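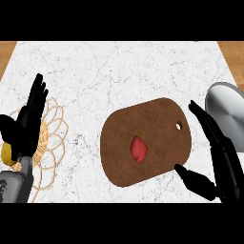

**Ticket 51 – right hand closes before it has anything to close on**
Opened by: Wagner Coutinho
Opened: 19/03/2019
Status: open, again
Component: Cakis (the sim), kitchen table layout

**What I expected**
Right hand reaches the end of the cutting board, closes, slides the board a little to the left. Pepper comes along for the ride.

**What I got**
The right hand stops short, fingers above and thumb below, then shuts on thin air with great conviction. The controller logs a successful grasp and moves on to the slide. The board stays put. The left hand stays parked over the flower mat the whole time, fingers up, like it wants to ask a question.

**Tried so far**

1. Restarted Cakis. Same.
2. Swapped the pepper for nothing. Same, so the pepper is cleared of all charges.
3. Dropped the arm speed by half. Same, but I had time to make coffee.
4. Moved the bowl farther back, in case the fingers were brushing it. No contact in the log either way. Put it back.
5. Printed the board pose at every step. It's fine. The hand's target is fine too, until step 397, when `close_right` fires with the hand still on its way.

**Reply – Vitalii Savchuk**
Which contact check are you on? The old one only looks at whether the finger motors stalled. Fingers that run into their own thumb also stall. I lost most of September to this on the Satesside bench, and that one was real hardware, so it was louder.

Try:

```
grasp_check: contact_pair
contact_target: board
min_contacts: 2
```

**Wagner**
Was on the old one. With `contact_pair` it now correctly reports that it has grabbed nothing. Progress, of a kind. It still closes early.

**Vitalii**
Then it's your timer. Look for a fixed delay before the close – the Pylypenko scripts were full of them.

**Wagner**
Found it. `sleep(2)`, with a comment above it in my own handwriting, so to speak: "temporary". Replaced it with a wait on the position error. The hand now arrives before closing in almost every run. The leftovers look like the thumb catching the rim of the board, so I'm leaving this open.

To do before anybody ports this to the arms in the garage:

- log thumb contacts separately
- raise the approach height a touch
- grep for more sleeps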